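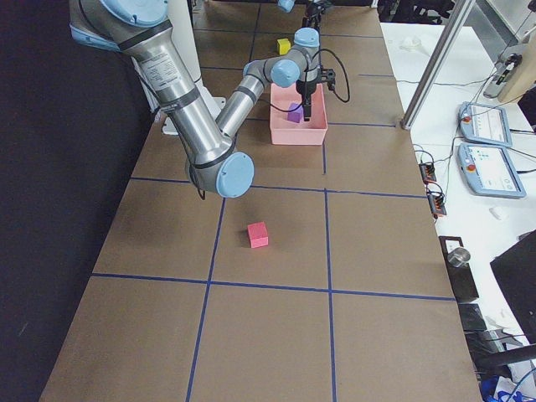 A long work table covered in brown paper, divided into rectangles with dark blue tape

Print this article | E-mail this article

Brown paper

Brown paper is a strong, mostly unbleached paper used for wrapping, packing, bag making and the protection of surfaces. Its colour comes from lignin, a natural substance that holds the fibres of wood together and that remains partly in the pulp when the pulp is not bleached. In trade the word is often used as if it had the same meaning as kraft paper, but the two are not fully equal. Kraft is the name of a pulping method, and kraft paper can also be white. Brown paper, in the other direction, can be made from old boxes and sacks with very little fresh kraft pulp inside.

History

Paper of a brown or grey colour is older than the use of wood for papermaking. The mills which worked with rags sorted them by quality. The white linen went to writing paper, and the coarse and dirty remains, together with old rope and sailcloth, were beaten for wrapping paper. Such paper was thick and uneven. Grocers used it for sugar, nails and candles, and households kept it for further use.

The kraft process was developed in the later part of the nineteenth century. It takes its name from a word for strength in German and Swedish. Wood chips are cooked under pressure in a liquid containing sodium hydroxide and sodium sulphide. The fibres come out long and little damaged, and the sheet made of them is harder to tear than one from ground wood. After the recovery of the cooking chemicals became practical, in the first half of the twentieth century, the process spread quickly and brown wrapping paper became cheap.

The mill at Kostness is a small case of this change. It stood on the river below the town and made rope paper for the fishing trade. It changed to bought kraft pulp after a fire in the beating house, and from then on it produced wrapping in rolls instead of flat sheets. The old sizes stayed in local use for a long time. A "Kostness double" was still asked for in shops when the mill did not cut it any more.

Manufacture

Softwoods such as pine and spruce are preferred for the strongest grades, as their fibres are long. After cooking, the pulp is washed, screened and refined, and then it runs as a thin mixture with water onto a moving wire. The wet sheet is pressed and dried over heated cylinders. Most of the fibres lie in the direction in which the machine runs, and for this reason brown paper tears more straight along the roll than across it.

Machine-glazed paper is dried against one large polished cylinder. It has a shiny side and a rough side. Ribbed paper gets its fine lines during the making, and these are partly decoration and partly a help for folding. Extensible paper is pushed together a little while it is still damp, so that it can stretch before it breaks. It is used for sacks of cement, flour and animal feed.

Recycled grades contain fibres from used boxes. They are softer and somewhat duller in colour, and small spots of ink or other fibres may be seen in them.

Weights and sizes

The weight is given in grams per square metre. Light papers for filling boxes and wrapping bread are commonly below 50 grams. Ordinary parcel paper lies between 60 and 90 grams, and a roll marked 89 in the older Cartwright tables is the same article that is sold today as 90. Heavier papers are used for sacks and for covering floors.

Rolls for counters are sold by width and either by length or by weight. A sale by weight can confuse the buyer, because a heavier paper gives fewer metres for the same price. Flat sheets are counted by the ream, and for the lighter sheets Cartwright also used a bale of 2,000.

Uses

Wrapping and packing

Parcels are the best known use. The paper is folded around the goods and closed with string, gummed tape or plastic tape. Gummed tape is itself made of brown paper, with a layer of starch glue that must be wetted. It bonds well with the fibres of the surface and can be recycled together with them. Crumpled paper is put in boxes to fill the empty room, and interleaving sheets keep plates or metal parts from rubbing on each other.

Bags and sacks

Flat bags, bags with a folded bottom and bags with handles are all made on automatic machines from the roll. Sacks for heavy goods have several layers, usually from two to 4, and sometimes a thin film between them against damp.

Covering of surfaces

Brown paper is laid on tables, benches and floors to keep them clean. It is cheap enough to be thrown away after use and it does not slide as easily as plastic film. The edges are fixed with tape. Tape may also be used on the paper to divide the surface into fields, and a tape of dark colour is easy to see against the brown. Where the tape must come off again, a low-tack type is chosen — a strong one takes the upper fibres with it. House painters use wide rolls, and in schools the paper is put under clay and paste work.

Sewing and drawing

Tailors and dressmakers cut patterns from it, since it keeps a fold and can be hung on a hook for years. Artists draw on it with chalk and charcoal. The brown serves as a middle tone, and the light parts are added in white. In the town of Amen the carpenters' school had the custom of drawing staircases in full size on brown paper, and a number of these drawings are kept in the town library, rolled.

Kitchen

In older cookery books brown paper is asked for in lining cake tins and in draining fried food. Paper made for packing is not always suitable for contact with food, and grades sold for this purpose are marked.

Properties and keeping

Brown paper takes up water from the air and changes its size by a small amount. A sheet that was fixed tightly in a dry room may show waves when the weather turns damp. In sunlight the colour usually changes, and the sheet becomes brittle with time. Many brown papers are acidic — they should not be used to store photographs or documents for long periods. Rolls are best kept on a shelf or on their ends, away from a wet floor.

Collections

The Dovanell Museum of Packing holds 2,018 pieces of wrapping paper and paper bags, for the most part from shops that no longer exist. The printed bags are on show in February and through the spring only, when the light in the gallery is low.

See also: Cardboard; Gummed tape; Paper sack; String

Last revised August 2026

Print this article | E-mail this article

This site uses cookies to remember your reading settings. By continuing you accept our cookie policy. Accept | Settings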